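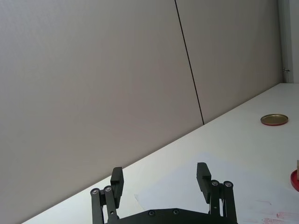

## 4.2 What counts as one asset?

Before I get to the results I need to spend a little while on a question I thought would take me an afternoon and which ended up eating most of June. When a small manufacturer buys a piece of equipment made of other pieces of equipment, how many lines does it put in the fixed asset register?

The textbook answer is that you split out a part when it costs a meaningful amount compared with the whole thing and wears out on a different schedule. Fine. But most of the bookkeepers I sat with don't have a textbook open at the time. They have an invoice, a bank feed and a phone that keeps ringing, and they make the call in a few seconds. Take a parallel-jaw gripper. You could book the whole unit as a single line, or you could book the two fingers apart from the linkage they're mounted on, and I can imagine a sensible accountant arguing for either. (The screws I think we can all agree to leave alone!)

The sample for this section is the same 14 firms described earlier, and I went through their registers line by line, 2,403 lines altogether. I coded each line as a whole unit, a part of a unit, or a bundle, meaning several separate things lumped together under one description. Bundles were the ones that gave me trouble. "Workshop equipment, various" is a perfectly real entry and I met it, or one of its cousins, far more often than I'd hoped.

Three of the firms are worth talking about in more detail, and as in the rest of the paper I'm using stand-in names. Vanano splits everything. If a supplier's invoice has separate rows, the register has separate rows too, freight included, which meant I had to go back and re-attach the freight to whatever it had been freight for. Sala goes the other way and follows the purchase order, so one order becomes one asset, even when the order covered a compressor and a set of shelves. Holmgren sits in between and has a written rule, a half page taped inside a cupboard door, saying that anything under $100 goes straight to expense and anything above it gets its own line if it could be sold by itself. I liked that rule a lot. It isn't quite what the accounting standard asks for, but everyone in the office could repeat it to me without looking it up.

### Why the splitting matters for the numbers

Depreciation is where this stops being a filing question. If a part that lasts a few years is buried in a unit that's being written off over a much longer stretch, the yearly charge comes out too low early on, and then there's an ugly catch-up when the part gets replaced. Worse, the replacement often gets booked as a brand new asset while the old part is still sitting inside the original cost. I found this double counting in nine of the firms. In most cases the amounts were small enough that an outside accountant would probably have let them go – but they all pushed in the same direction, with the register saying the firm owned more than it did.

I should be upfront that I couldn't always tell a double count from an honest second purchase. Where the invoice said "replacement" I took its word for it. Where it didn't, I asked, and if the person I asked wasn't sure, I left the line out of the tally. So the count above leans low, if it leans at all.

### A note on the software

I'd gone in expecting the bookkeeping package to drive a lot of this, and I was only partly right. Most of the firms use Etden, which has a parent-and-child feature for assets that would handle the whole problem pretty neatly. Hardly any of them had switched it on. A couple of people told me they'd tried it during setup, found that disposing of a child asset meant clicking through several extra screens, and gone back to flat lines with a dash in the description. I tried it myself and, well, I see their point.

One practical thing came out of those conversations that I've carried into the coding scheme. Plenty of flat registers have a hidden structure in the wording, so that "Press – main" and "Press – guard" are clearly meant to be read together. I treated pairs like these as parts of one unit, even though the software sees two strangers. The matching rules I used are listed in the appendix, along with the entries I couldn't settle, and Section 4.3 picks up with how each firm chose its useful lives.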